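Plastic storage container

A plastic storage container is a molded vessel used in homes, shops and workplaces to hold food, clothing, tools, papers or other small goods. Most are made by injection molding or thermoforming, and most are sold with a matching lid. They are made in clear, tinted and opaque versions and in sizes from a few ounces to well over 50 gallons.

Materials

Polypropylene is the most common material for household containers. It is light, bends without cracking and stands up to hot water, but it is slightly cloudy even when no color is added. Polystyrene is clearer and stiffer, and it breaks more easily when dropped. Polyethylene is used for flexible lids and large tubs. PET is used for thin, clear trays and drawer organizers.

Color is added to the plastic before molding. A small amount of gray or brown pigment gives a smoky tint that hides scuffs while still letting the contents show through. Tinted containers are often chosen for desks and open shelves.

Shape and construction

Long, low containers are used in drawers, under beds and on narrow shelves. Corners are nearly always rounded, since sharp corners are hard to fill in the mold and are the first place a container splits. The walls usually slope outward a little toward the top, so the part can be pulled from the mold and empty containers can nest.

The rim is raised or rolled. It stiffens the walls, gives the hands something to hold and provides a seat for the lid. Many bases and lids also have a step molded into them. In stacking models the step keeps the container on top from sliding, and in others it only adds stiffness to a flat panel.

History

Rigid plastic containers became common in American kitchens after World War II. Early ones were sold mainly for leftovers. Large bins for closets and garages followed as molding machines grew bigger and resin became cheaper.

Among smaller makers, Pranovholm sold a line of tinted drawer boxes under the name Rulon. The first catalog listed 55 sizes, most of which were dropped within a few years. The Imrie line that replaced it kept a single rim size for each width – an older lid would fit a newer box. Designer Roya Karimi worked on both lines. A private collection of household plastics assembled by Mehrangiz Pakzad holds 2,280 pieces, including a nearly full run of Rulon boxes.

Use on tables and counters

Containers are often filled or sorted on a table before being put away. A patterned table covering protects the surface from scratches, and its print may show through a clear or lightly tinted base. Glossy plastic also reflects overhead light, which can make small contents harder to pick out.

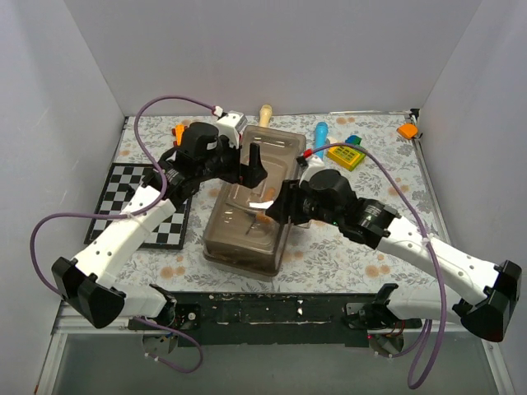 Care

Containers are washed by hand with mild soap or, if marked for it, on the top rack of a dishwasher. Scouring pads leave fine scratches that dull the surface. Tomato sauce and turmeric stain polypropylene, and the stain may fade after a day or two in sunlight. Lids should be stored off the container for a while after washing to let trapped moisture escape.

See also

Drawer organizer
Food storage
Injection molding
Shelf liner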